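Dratus hand grippers: frequently asked questions

These are the questions that come in most often about the Dratus grippers, the pair of hand-held tools I build at Dallthorpe, the shared workshop in Oakley. They are for people who want to build a set at home or use the ones at the bench. The answers cover version 2. If you have a version 1 body, most of the wiring advice still applies but the finger mounts don't fit.

What is Dratus?

A pair of grippers you hold and work by hand. You do an ordinary job with them, the grippers record it, and the recordings are used to train a robot arm with the same fingers. There is no motor in either unit. Your own hand opens and closes the jaws.

Do I need a robot arm to start?

No. I recorded for a whole winter before I had an arm that could play anything back. If you do plan to add one, settle on the arm before you print the fingers, because the mount on the arm decides how long the fingers can be.

Can I build one at home?

Yes, with a printer, a soldering iron and a table. The body is the longest print and it should go down in one piece. I tried splitting it at the widest part of the curve and gluing it, and the seam opened up at the screw holes. The rest is small parts. Most people who have written to me finished the mechanical side in two weekends and then spent longer than that on the wiring.

What does a pair weigh?

Mine comes to 990 grams with the marker blocks and without the cables. You feel it in the forearm well before you feel it in the hand. If you are printing the body at a higher fill than the notes call for, go back to the notes.

Which filament should I use for the body?

White, matte, and whichever brand your printer already gets along with. Glossy white throws reflections that confuse the marker tracking under tube lights. The fingers are a separate print in a flexible material, and they take patience. Dry the spool first.

What do you practice on?

Small household things, on a table that has some clear space on it.
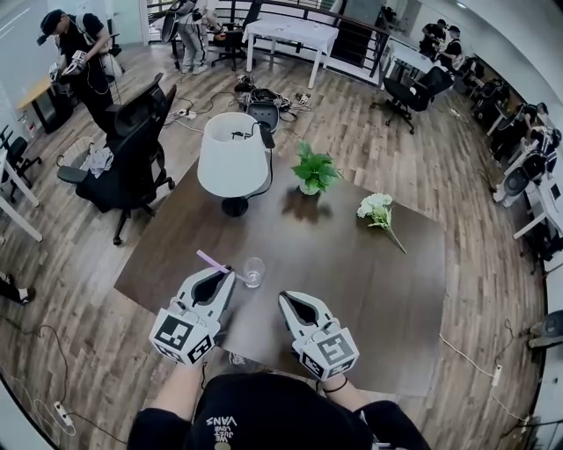 Practice objects should be cheap, varied and easy to put back. You want at least one thing that tips over, one that rolls or slides, and one that bends when you pick it up. A clear glass with a little water in it, a pink-and-purple straw, a small potted plant and a stem of artificial flowers make a good starting set, and a table lamp at the side gives you something tall to reach past. Work seated at the near edge of the table with both units over the top, and let the cables drop toward your lap. If they go forward over the edge they will end up dragging something. Glass is hard for the cameras, so leave it until you can do the others without thinking.

Why are the cables so thin?

They only carry signal and a small amount of power. Thick cable pulls on your wrist, and it shows up in the recordings as a drift in whichever direction the cable is hanging. I used a stiffer cable on version 1 and threw out most of what I recorded with it. Buy the flexible silicone kind and clamp it at the gripper end, inside the body, before it reaches the connector. Nearly every dead unit I have opened had a bad joint at the connector and no clamp.

What are the square black-and-white patterns for?

Tracking. The software finds the squares and works out where the block is and how it is turned. There are patterns on more than one side of the block so that one of them can usually be seen as you twist your wrist. Print them on matte paper or matte vinyl. Measure the printed square with calipers and enter that number in the settings file, not the number you meant to print.

Can I use my own patterns?

You can, as long as each one is different and they all come from the same marker family. Two identical squares on two grippers will have the software swapping your hands around. If your traces jump from one side of the table to the other, check for a duplicate first.

How much storage do I need?

A 32 GB card lasts me through an evening if I stop between attempts. It won't last if you leave the recorder running while you talk. Copy the card before you leave the bench. At Dallthorpe there is a shared drive for this, and files older than a month get cleared off it, so take your own copy home.

How many recordings does one task need?

More than 100 clean ones before I bother to train anything, and by clean I mean the object was picked up and put down with no pause to think. Failed attempts are worth keeping in a separate folder. Move the objects between attempts. A set of recordings where the cup never moves will give you an arm that reaches for that spot on the table whether or not there is a cup on it.

What does the camera on the gripper see?

A lot more than the fingers. The lens is very wide, and with the unit tipped back it takes in the ceiling, the desks on both sides and anyone standing near them.
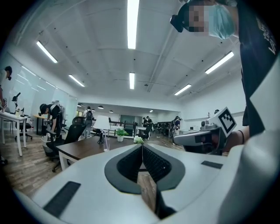 By Onutico

The part of the view that matters for training is the low middle, where the two finger pads meet in a V. Set the lens so that the notch sits on the center line and the pads stay in sight through the whole stroke. Check it with the jaws open and again with them shut. You should also be able to see the other gripper come in from the side, with the pattern on its cube readable. If your second unit only ever shows up as a blur in the corner, hold the two closer together or angle the wrists in a little.

Long tube lights are a problem when the lens points up at them. The camera darkens everything else to cope, and the fingers go to mud. Lock the exposure with the gripper pointed at the table and leave it locked. On a home build, a plain lamp with a shade beside the work does more for you than a brighter ceiling.

Why are the finger pads ribbed?

The ribs give a little and grip smooth things better than a flat pad does. They also fill with dust. Brush them out with a dry toothbrush. Don't use solvent on them. I ruined a pair of pads with brake cleaner and they went stiff overnight.

Do the pads have to touch when the jaws close?

Near the tip, yes. A narrow gap behind the notch is fine and you may be able to see the floor through it. If the tips don't meet you can't hold a straw, and if they meet too hard the linkage binds. Adjust at the stop screw — a quarter turn at a time.

Do I need the head camera as well?

It isn't required. The gripper views lose sight of each other when you reach across yourself, and a camera at head height fills that in. It is also heavy on the neck, and people with glasses dislike it. Try the grippers alone first.

What about other people in the recordings?

At Dallthorpe, tell the people working near you before you start. Faces get pixelated before any file is shared outside the workshop. That step runs on the shared computer and you have to start it yourself. At home, ask whoever you live with, and take the mail off the table.

Can more than one person record at the same time?

Yes. Give each set its own marker numbers and its own power strip. Route the strips along the wall or under a desk where you can, and where a cable has to cross the floor, tape it. Coil up whatever length you aren't using. Rolling chairs are hard on cables.

My traces look shaky. What should I check?

Start with the marker block. If it moves at all when you push it with a thumb, the screws are loose or the insert has pulled out. Then look at the square size in the settings file. Then the lights. Shaky hands are possible too, and a rest usually fixes that. I take a break every half hour and record noticeably worse when I skip it.

Can left-handed people use it?

The two bodies are the same print. The numbers on the marker blocks are what tell the software left from right, so leave each block on its own side and do the job with whichever hand you like.

Do you sell kits?

No. The print files and the parts list are on the Dallthorpe shared drive, and I can copy them for people outside Oakley. Flexible fingers are the one part I will print for others, when the printer is free, for the cost of the material.

When can I try the set at the bench?

Evenings after 6 p.m., except in August when the workshop closes for cleaning. You need to be signed off on the soldering bench if you plan to open a unit. For recording only, no sign-off is needed. Put your name on the sheet by the parts drawers, and leave both grippers on their charging side with the jaws open when you finish.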